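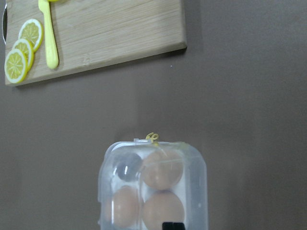 Firlow kitchen set: README and shopping notes

Hi! I'm Vesela Pavlović and I look after the Firlow recordings, which are short clips of a robot arm handling kitchen things on a brown tabletop. Most READMEs tell you how to load the files (ours does too, see loading.txt). I wanted this one to cover the part people keep emailing me about, namely what to buy, what it costs and what I'd do differently with the same money.

What's in the set

600 episodes, 40 of them held back for testing. Every episode has the wrist view, the joint positions and a one-line instruction. Props include lemon slices, a cutting board, yellow plastic utensils and a clear egg container with a lid. Edin Atanasov wrote the instructions and he likes them short, so expect plenty of "open the eggs" and not much else.

The budget

We had one equipment budget for the year and I spent it in the wrong order. The arm came first, from Kovov, and I have no complaints there. Then came the gripper, then a second gripper (more on that below), and by the time I got to the wrist camera I was picking from whatever was left. If you're planning a setup like this, price the camera and its mount before you sign for the arm. The mount matters more than I expected! Ours was an extra on the Drorkeo quote, on page two, and I missed it.

Fingers wear out. Put a line in your plan for spare fingertips and treat it like printer paper – you will always need more. I'd order them with the gripper so you only pay shipping once.

Props are the cheap part and I still managed to underbudget. We put aside $70 and it went fast. Buy two of anything with a lid. Clear plastic is hard on the depth estimates too, so if you're choosing between cameras, ask the seller for a loaner and try it on an egg container before you commit. Dimitrov let us keep one for a couple of weeks, which saved me from a bad purchase.

About that second gripper: the first one opened wide enough for an egg but not for the cutting board on its long side. I had measured the eggs. I had not measured the board. Lay all your props out and measure them before you ask for quotes, please.

Still on the list for next year

- a spare wrist camera, same model, so the calibration files carry over
- fingertips, again
- a second cutting board
- service cover for the arm (the Kovov quote runs out in December, Edin has it)

Known gaps

Lighting is the same all the way through, so don't count on this set for dim rooms. Clips with the egg container closed outnumber the open ones. Some instructions say "spoon" where others say "utensil" and I haven't merged them yet.

Last edited 5th November. Questions about prices go to me, questions about the instruction text go to Edin.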